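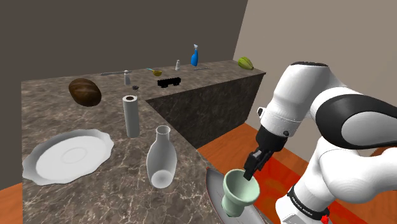 Ticket 438: prices wrong on countertop quotes after Fament import

Status: open, waiting on reporter
Product: Tivgate Quotes
Site: Stoncombe showroom

Problem
Imported new Fament price sheet this morning. Marble counter lines all come out at zero on the printed quote. On screen they look fine. Cabinet doors ok. Sinks ok. Only stone.

Tried so far
Logged out, back in. Same.
Cleared browser cache, same.
Different PC at the front desk, same.
Re-imported sheet. Now every stone item is in there twice, still zero on print. Please tell me how to undo that.

9:15 am
Old quotes from February print correctly if I don't touch them. Soon as I open one and hit save, stone goes to zero. So dont open old ones, told everybody here.

10:40 am
Compared the two sheets side by side. New one has an extra column, "edge finish", sitting before unit price. Old one doesn't. Could be the print template is still reading column 8 and getting the finish instead of the price? Just guessing. The finish column is blank for most rows.

11:05 am
Moved edge finish to the last column, saved as CSV, imported into the test account. Prints right! Total matches the screen. Have not done it on live, scared of a third set of duplicates.

Need: duplicates removed, and a yes or no on the column thing. Customer coming in at 2 for the Oberholzer kitchen quote, wants it on paper.

Florin Chiriac
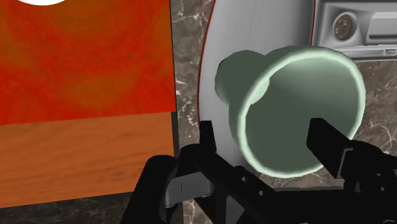
Dorin Văduva: Column order is the cause, yes. The print template goes by position, the screen goes by header name. Don't re-import on live yet. Go to Price Lists, History, pick the second import from today and hit Roll back. Then do the same for the first one. After that load your fixed CSV once. Quotes you already re-saved need to be opened and saved again, they won't fix themselves. Let me know if History doesn't show both.

11:50 am
Only one import showing in History. Rolled that back, half the dupes are still there. Screenshot coming after lunch.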